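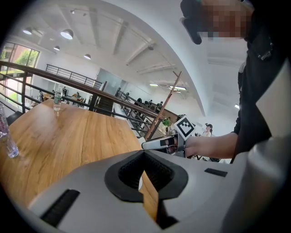 Monstead Switching Records

README, last revised 2020-04-23

What you get

One table of household decisions to change, or not change, their broadband supplier in the Monstead area, plus a smaller table of the offers they were shown at the time. It was put together to answer a dull but stubborn question: do people stay with a provider because they like it, or because leaving involves a phone call?

The main table, switches.csv, has 1043 rows, one per household. The second, offers.csv, has 600 rows, one per tariff advertised during the collection period. They join on offer_id. A blank offer_id means the household never looked at an offer, which happened more often than the suppliers' marketing departments would care to hear.

Columns in switches.csv

household_id: a random string with no meaning. Please stop writing in to ask what the letters stand for.
supplier_before, supplier_after: Grandness, Stanciu, Danside or other. If both are the same, the household stayed put.
bundle: yes or no. Yes if broadband was sold with television, a phone line or both.
exit_fee: in pounds, as printed in the contract. Where the contract gave two different fees on two different pages, we kept the higher one.
days_to_switch: from first request to working connection. Capped at 21. Anything longer is recorded as 21 and flagged in the next column.
capped: 0 or 1.
reason: free text, lightly tidied for spelling. Swearing has been left in where it carries information.

Columns in offers.csv

offer_id, supplier, monthly_price, intro_months, price_after. The last of these was usually in the footnotes, and in 2 cases we had to ring up for it.

Known problems

Danside changed its tariff names in November and then changed some of them back. We have used the older names throughout.

Households that moved home are left out. They had to choose a supplier whether they fancied it or not, and mixing them in makes the market look far livelier than it is.

"Other" covers several small suppliers with too few customers to list safely. Do not treat it as a company. One earlier analysis did, and found it to be a plucky challenger.

Prices include VAT. Speeds are not recorded, as advertised speeds are a branch of literature.

Use

Free for research and teaching. Don't try to work out who any household is. If you publish market shares from this table, say that it covers one area and was not weighted.

Corrections are welcome through the issues page. Put the household_id in the title and attach the smallest bit of code that shows the fault. Fixes go into the next version, and old versions stay up with their mistakes intact.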